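Why Does Bread Go Stale?

Harb Explains: Food and Kitchens
For readers aged 8 to 11
2024-05-10

You leave a slice of bread on the side, you go off to do something important, such as lying on the carpet, and when you come back it has turned into a roof tile. What happened to it?

Most people will tell you it dried out. Most people are partly right, and will be very pleased with themselves about it.

Bread does lose water to the air. But you can wrap a loaf so tightly that hardly any water gets out, and it will still go stale. Something else is going on in there, and it has to do with starch.

What is starch?

Starch is the stuff plants use to store energy. Wheat is packed with it, so flour is too. Inside a grain of flour the starch is folded up in neat little bundles, like socks in the drawer of someone much tidier than you.

When dough goes into a hot oven, the bundles soak up water, swell and come undone. All that floppy, soggy starch is what makes fresh bread soft. (Soggy sounds rude, but bread doesn't mind.)

Then the loaf cools down, and the starch slowly begins to fold itself up again. As it does, it squeezes out some of the water it was holding. The crumb turns firm. Some of that water wanders off into the crust, so the crust, which used to be crisp, goes leathery. The middle gets harder, the outside gets chewier, and everyone at breakfast complains.

Scientists call this retrogradation. You can say it at the table if you want people to stop talking to you.

So should bread live in the fridge?

Your fridge is a marvellous thing and keeps milk from turning into a science lesson. For bread, it's a bit of a disaster. Starch folds up fastest when it is cold but not frozen, and that is just how cold a fridge is. A loaf can go stale in there faster than it would in a bread bin.

The freezer is another matter. In there it is so cold that the water is locked up as ice and the starch can hardly move. Slice the loaf first, unless you enjoy attacking a frozen brick with a butter knife.

The bakers of Udport, where this page was written, sell a small round roll called a clorico every December. It is lovely for 2 hours. After that it is mainly useful for propping doors open, and the whole town buys a dozen anyway. 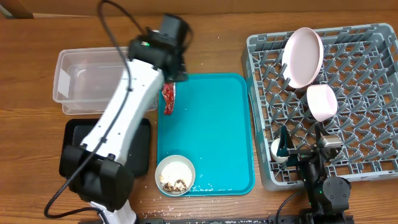

Can you bring stale bread back?

Yes, for a little while. Heat undoes the folding. If you warm stale bread to well above 60 degrees, the starch loosens and takes water back in, and the slice goes soft again. Toast works in a similar way, with a crunchy outside as a bonus. Eat it soon, though. Once it cools, the starch goes straight back to its folding, and this time there is less water to go round.

Stale is not the same as mouldy, by the way. Mould is alive, it can be green or blue or furry, and no amount of toasting makes it a good idea. Mouldy bread goes in the bin. Stale bread goes in bread pudding.

Try it yourself

Take three slices from the same loaf. Put each one in its own sealed bag. Leave one in a cupboard, one in the fridge and one in the freezer. Wait until the next day, let them all come back to room temperature, then give each a gentle squeeze. Write down which is firmest. Then ask a grown-up to help you toast the evidence.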